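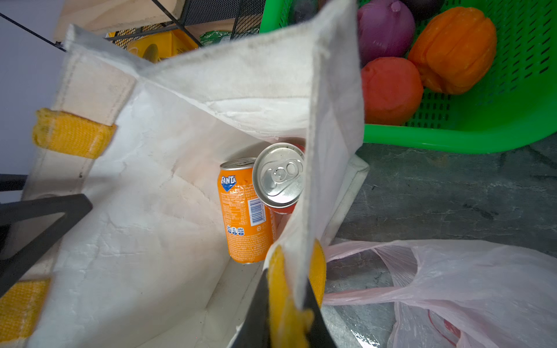

Load distribution in a soft shopping bag is decided in the first few seconds of packing, and most people give it no thought. A bag with no frame takes its shape from whatever goes in first. Two drink cans in the middle of a white tote, an orange Fanta upright and a red one leaning against it, are enough to show the difficulty: the standing can bears on its base, while the leaning one depends on its neighbour and on the fabric for support. Add a bag of potatoes to the high side and both will move.

Hamish Matheson has been looking at this for longer than he expected to. He runs packing trials for Collel, a small firm that designs bags and crates for grocers, and in April he began a series comparing rigid baskets with soft totes over the same shopping list. The list comes to 490 pence at the cheap end and is deliberately dull: drinks, a loaf, apples, eggs, a jar, something frozen. Each load is packed, carried up two flights of stairs, set down on a hard floor and unpacked again.

Baskets did well on the flat and poorly on the stairs. Their sides protect soft goods from sideways pressure, but a half-full basket lets cans slide from end to end. The totes behaved the other way round. The walls closed in on the load when the bag was lifted, which held the tins still and squashed the bread.

"The lift is what matters," says Matheson. "When the bag is on the table, the handles do nothing. Once it hangs, everything goes to the lowest point, and the lowest point is wherever the heaviest thing happens to be."

His advice on cans follows from that. Stand them upright, in contact with each other, over the centre of the base. A single can should go against something square, such as a carton. A pair will stay put if both are vertical, and a third makes the group hard to tip. A standard drink can holds 330 ml and weighs little more than its contents, so six of them come to just over two kilos before anything else is added. This is well within the limit of most stitched handles. It is a good deal less comfortable for the hand, particularly where the strap is narrow and folds over on itself.

Strap width was measured separately. Poppy Parsons, who tests fabrics at Skendov, hung loads from woven and plain cotton handles and lifted each one 1000 times. The cloth rarely failed. Stitching did, usually at the inner corner of the patch where the strap meets the rim. Bags with a second layer of material behind the join lasted longest. One without it gave way at 800 lifts, with a load of tins she describes as ordinary.

Parsons also recommends opening the bag fully before packing. A tote that has been stored folded keeps its creases, and a front panel that flops inwards will cover a good part of the base. Items are then dropped in blind, and glass ends up on top of fruit. Folding the rim outwards by a few centimetres stiffens the mouth and holds it open — a paper bag responds to the same treatment, though only once or twice before the fold tears.

For mixed loads, Matheson uses a fixed order. Cans and jars go in first, then cartons along the sides, then loose fruit in the gaps. Bread and eggs go on last. Frozen goods are placed beside the drinks if the walk home is short, and in a separate bag if it is not. He does not pack above the rim, as the handles then press on the top layer.

The second round of trials will cover wet conditions and cotton bags that have been through the wash. Parsons expects shrinkage at the base seam, and has set aside two dozen bags to find out.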